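Forum Altbau & Möbel > Oberflächen > Küchentisch ölen oder lackieren?

bilum50
9. Februar 2018
Hallo zusammen, kurze Frage, bin grad zwischen Tür und Angel. Haus Baujahr 1924, Küche wird endlich fertig. Tisch ist massiv, Platte aus verleimten Stäben, hell, bisher komplett roh. Schwiegervater sagt Lack, Tischler sagt Öl. Wir essen da jeden Tag, Kinder malen drauf, Rotwein kommt auch vor. Was nehmt ihr?

Totgate
Öl. Fertig. Lack platzt irgendwann ab und dann schleifst du die ganze Platte.

wynne_werkelt
Seh ich anders. Hab meinen Tisch seit Jahren mit Zweikomponentenlack, kein einziger Fleck. Öl heißt: jedes Jahr im Juli rausstellen, schleifen, nachölen, wieder rein. Wer macht das denn wirklich?? Nach dem zweiten Mal keiner mehr.

Totgate
Ich mach das. Dauert 20 Minuten mit dem Lappen. Und eine Macke bessert man örtlich aus, versuch das mal bei Lack.
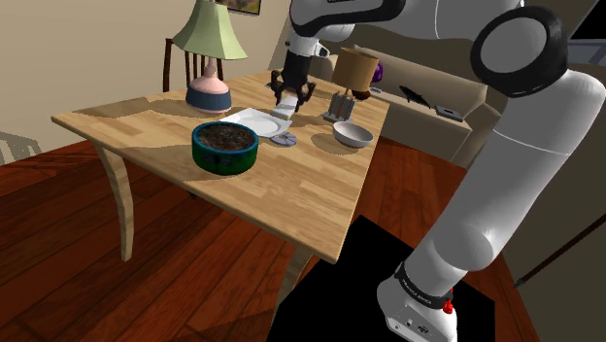
Hartöl oder Hartwachsöl, das ist hier die eigentliche Frage, Lack würd ich in der Küche auch lassen. Reines Öl zieht tiefer ein, Hartwachsöl macht mehr Schicht und verzeiht den Rotwein eher. Wichtig ist dünn auftragen, Überschuss nach einer Viertelstunde restlos abnehmen, sonst klebts wochenlang. Und zum Farbton: farbloses Öl feuert trotzdem an. So eine helle Platte im Butcherblock-Stil auf rotbraunen Dielen lebt vom Kontrast, wenn die erst honiggelb ist, ist der futsch. Dann lieber eins mit Weißpigment, vorher an der Unterseite testen. Lappen danach nass machen oder draussen ausbreiten, die können sich selbst entzünden!
– Zostemel

wynne_werkelt
Weißpigment wird fleckig, wenn man nicht sauber schleift. Nur so als Warnung.

Zostemel
Stimmt, gleichmässig schleifen muss man. Muss man bei Lack aber auch.

bilum50
Ok danke, tendiere zu Hartwachsöl mit bisschen weiß. Welche Körnung zum Schluss? Und gibts das im Bilumberg Baumarkt oder muss ich bestellen?

Totgate
150, dann wässern, trocknen lassen, 180. Nicht feiner, sonst ziehts nicht ein. Bilumberg hatte letztens nur farblos im Regal – ruf vorher an.

wynne_werkelt
Bin weiter für Lack. Viel Spass im Juli ;-)

bilum50
Hab angerufen, die bestellen mir die kleine Dose weiß. Unterseite wird zuerst gestrichen, meld mich dann nochmal mit dem Ergebnis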